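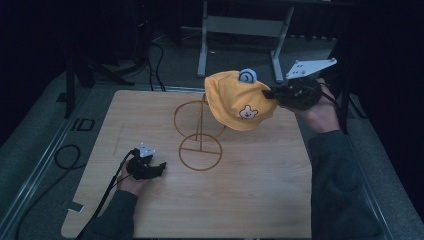

Jan 23, 2025 — hat stand, the planner's side of the story

Spent the day on the cap-hanging task, mostly on the part where the software decides the cap has been hung. It is very sure of itself. At one point it declared success with the gripper still closed on the fabric, and I suppose from a certain philosophical distance it had a point.

Data: 119 demos from the handheld grippers, all the yellow bear cap on the wire stand. Right hand does the work, left mostly waits. Powell (our replay tool, for anyone reading this later) refused 11 of them over timestamp gaps between the two trackers. Looked at three by hand and the gaps are real, so the complaint stands. Left the other eight in the reject folder.

Stand detection. The depth map does not believe in thin wire. It gives me a nice tabletop with nothing on it, and then Statuvov plans a lovely straight descent through the upper ring. Switched to fitting an ellipse to the ring in the color image and intersecting with the table plane plus a fixed height. Ugly, works. Fails when the fit grabs the lower ring instead, so I now keep the higher of the two candidates. Shadows on the wood also get fitted now and then. Added a minimum contrast and moved on.

Cap pose. Tried tracking the bear's face, which is great until the cap turns and there's no face. Using the brim edge for the final approach. The little blue swirl on top comes out as a separate object in segmentation about half the time, merged it by hand in the mask config. Yes, hardcoded. Yes, there's a comment.

Release check is now: jaws open, then cap centroid still for 1,000 ms. Was jaws command sent, full stop, which explains this morning.

To do
- rerun training on Adia without the rejects
- left gripper: mask its actions while idle, the policy is learning to fidget
- ask whoever set the Wurker clock offset where the number came from
- commit the ellipse thing before I lose it again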